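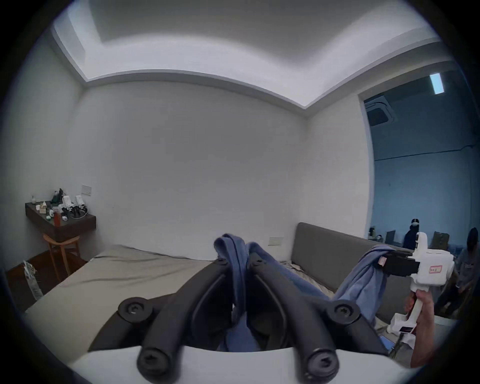
Charito Salazar wrote in to ask why a pair of grippers has to cost more than the laptop that reads them, and whether one pair would do for a start. My answer is one pair for practice, then a second pair before you book people's time.

Our budget at Tultholm for August was $2000 on top of the grippers. Most of it went to things I had left off the first list: spare finger joints from Orkero, cables, chargers, and 28 cheap garments to fold.
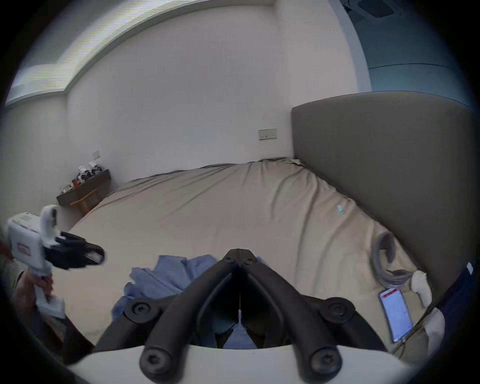 Small parts were my worst guess. I put $60 down for them and spent that on screws and cables before lunch. Next time I would also budget for somewhere to put things. A headset, a controller and a phone all ended up on the same bed as the cloth, and a folding side table costs very little. I have added one to the order, plus a box with a lid.

Rooms are the other line to watch. We priced five, and the cheapest had no space for a second desk, so it would have cost us more in setup time.

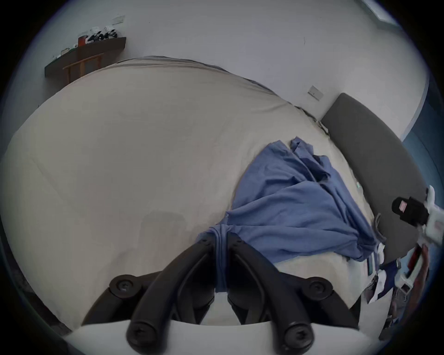

Gilang Purba thinks I should rent for the first month and buy only after the spares bill comes in. He may be right. The rental quote from Cindlow covers repairs, and I will put both sets of numbers in the next post once I have the shipping cost.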